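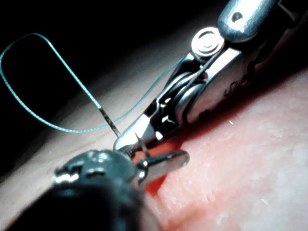

Suture pads: what are you all practicing on?
Skills Lab board > Materials and setup

threadbare_6
5 December 2024
So I finally get regular practice time, and I am having the best time of my life (sorry to my family, who have heard about needle angles at every single dinner). Question for the group: which pads do you like? We've been using the Prudero soft ones and I love how they take a needle, but I'd like something for home too, with plain needle drivers, that feels close enough for my hands to carry over.

Also, teal thread or grey thread? I find the teal so much easier to follow against pink, especially when there's a big loop floating off to one side.

knotty_by_nature
Welcome! Prudero is good. For home I'd go with the Brillik two-layer. It's firmer, so you'll feel you're working harder at first, but the cut edges stay neat for ages. I'm on my second one after 171 closures. Yes, I keep a log. It's a very satisfying log!

Teal for learning, every time.

Géza Boros
I'll disagree on the Brillik. Firm pads teach you to push. On a soft pad, if you push instead of rolling the needle through on its curve, the whole surface dimples and you know right away that you did it wrong. I had to unlearn a lot of pushing.

threadbare_6
Oh, that's me exactly. I'm a pusher. I want to ask about grip too.

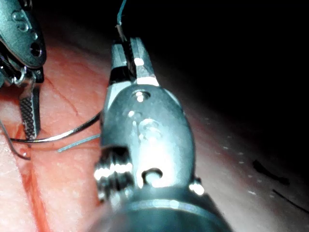 Blunt jaws with the little serrated teeth, teal-blue strand going up out of view.

How tight do you all close? I tend to clamp down as hard as I can and then the needle swings on me anyway.

knotty_by_nature
Love those jaws. Hold the needle a bit back from the middle, toward the thread end, and square to the jaws. If it swings, it's usually the angle you picked it up at. Set it down and take it again. You will feel silly doing this 18 times in a session and then one day you just won't need to.

Rigoberto Cabrera
Seconding the pick-up drill. I run the evening group at Chávez and we spend our first hour on nothing but picking up and setting down, no stitching at all. People grumble and then they come back and ask to do it again, it's oddly fun once it clicks.

On thread color I go the other way, though. Start with teal for a session or two if you like, but move to grey early. Grey makes you look for the tail.

Géza Boros
Agree with Rigoberto on the grey. Not so sure about a full hour of pick-ups. I'd have been out the door.

Rigoberto Cabrera
You'd have stayed, we have good coffee.

threadbare_6
Ha! OK, I want opinions on the cut, mainly, and where you'd put the first bite.
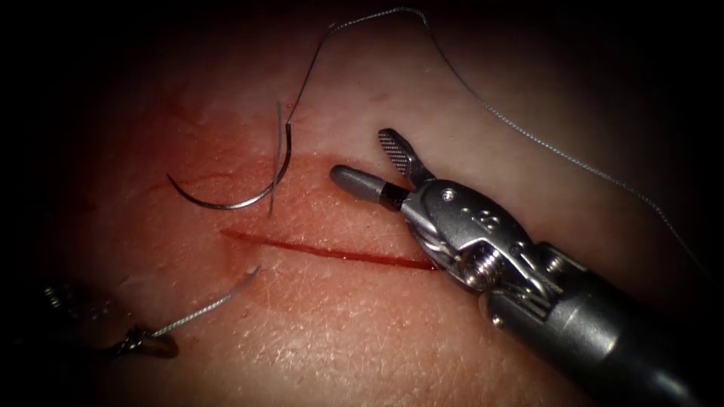

Straight narrow cut, edges close together, needle on the pad above it.

knotty_by_nature
Ooh, nice straight cut! The edges lie close, so you won't be fighting to bring them together. I start from whichever end lets me work toward my better hand. For me that would be the right end, where it looks a touch wider.

Géza Boros
Middle first. Split the length, then split what's left. If you go end to end you can finish with a pucker on the last stitch.

knotty_by_nature
For separate stitches, sure. For a running stitch you have to begin at an end!

Géza Boros
Fair, I was assuming separate.

Rigoberto Cabrera
Both fine. Try each one on the same pad and compare. And look how easily you can follow that grey from the needle up over its arc, even with the light falling off toward the sides. I rest my case.

threadbare_6
Case noted, still team teal. I'm ordering a soft pad for home, and Komus has a sampler with two firmnesses that I might get as well so I can test the Brillik theory on my own bad habits. Will start a log. Goal is 1000 stitches by the end of February!

knotty_by_nature
A log! Post the first page when you've filled it.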